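### 3.2 Bookings and repeat hire of tribute acts

The second part of the study looked at how tribute singers and lookalike performers find paid work. We used the listings held by Wetance, a booking site for party and wedding entertainers, and took every advert that named a single act being imitated. After repeats were removed, 2325 adverts remained, placed by 553 performers.

Most performers offered a set of two halves with a short break. Those who mimed to a backing track charged less than those who sang live, but they were hired again by the same venue more often. Ó Briain found the same pattern among club acts and put it down to the shorter sound check. Our interviews give some support to this. Of the 16 performers we spoke to, most said that venue managers cared first about how quickly an act could be set up and cleared away.

Costume was the largest single cost after travel. Performers in Rerkitdale tended to make or alter their own, while those in Fluditz more often hired them for the night. Storage and carrying were raised in several interviews, mainly by people who travelled by train. Plastic bags were the usual cover for smaller items.
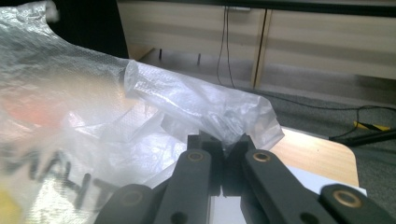 ### 3.3 Audience size

Performers were asked for the largest crowd they had played to in the past year. Only two gave a figure above 1000, both for outdoor events in October. Interviews for this part were carried out by Ha-neul Jang and coded by the same scheme as before.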